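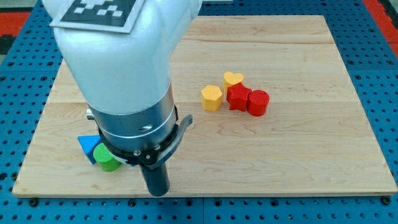
Dresorby Residents' Forum
Home and Premises > Worktops and Joinery
Topic: Oiling or lacquering laminated maple in the hall kitchen

HallSecretary_Lornum
Posted 5 Aug 2021

The Lornum Hall management group has agreed to replace the kitchen worktops before the winter lettings begin in November. The new tops will be maple, made up of glued strips and 40 mm thick. We have received two recommendations on finish, one for hard oil and one for a two-part lacquer, and they cannot be reconciled. Members with experience of shared kitchens are invited to comment. The kitchen is used by the lunch club, the playgroup and outside hirers. Please confine replies to the finish, as the choice of timber is settled.

D. Gasser
I would recommend oil. I was responsible for the premises at the Goodall Centre for several years and we had both finishes in the building. Lacquer looked well until the first hot tray was placed on it. After that, water entered at the damaged spot and the surface lifted along the joints. The whole length had to be stripped. An oiled top may be sanded locally with 240 grit and oiled again the same evening.
Damian Gasser

penny_marsh
With respect to Mr Gasser, that assumes there is a person available to do the sanding. In a hall with several hirers, oiled tops are seldom looked after. Ours at the chapel rooms turned grey behind the taps within one winter and the cleaning rota did not include any oiling. I would ask the Secretary who will hold the tin.

HallSecretary_Lornum
The duty would fall to the bookings team. It would be added to the quarterly checks.

Tolver
Four times a year is not sufficient in the first year. The usual practice is three thin coats before fitting, a further coat after a month, and then whenever water ceases to bead. Please also ensure that the underside and the ends are sealed. An unsealed underside above a dishwasher will cause the board to cup, whatever has been applied on top.

penny_marsh
I agree about the underside. It applies equally to lacquer.

joinery_at_clandis
We supply finished tops at Clandis and I should declare that interest. We are asked for oil more often than lacquer, although for a let building I would normally quote for both. Two further points. Maple is pale and will show tea, beetroot and black marks from wet steel tins more readily than oak. Secondly, the fixing slots in the brackets must allow the timber to move across its width. I have seen tops screwed down tightly to the cabinets and split by the spring, and the finish was blamed.

D. Gasser
The point about steel tins is a fair one. We kept a set of cork mats by the hob and the marks became much less frequent. I remain of the view that lacquer is the wrong choice beside a sink.

Tolver
Would the group consider stainless steel on the sink run and timber elsewhere? The draining area is where most of the damage occurs.

HallSecretary_Lornum
That was discussed in the spring and declined on cost – the difference was £256 for the sink run alone, against a total budget of £3,000. It may be raised again if members feel strongly.

penny_marsh
I do feel strongly. £256 is less than one refinishing.

joinery_at_clandis
That would depend on who carries it out, but as a figure it is not unreasonable. If the steel is chosen, please have the joint between the two placed at least 50 mm clear of the tap hole and bedded in clear silicone.

HallSecretary_Lornum
Thank you. The sink run will be placed on the agenda for the next meeting, together with a proposal for oil on the remaining tops. Mr Gasser, would you be willing to send me the name of the oil used at the Goodall Centre?

D. Gasser
I will look for the invoice and send it by private message.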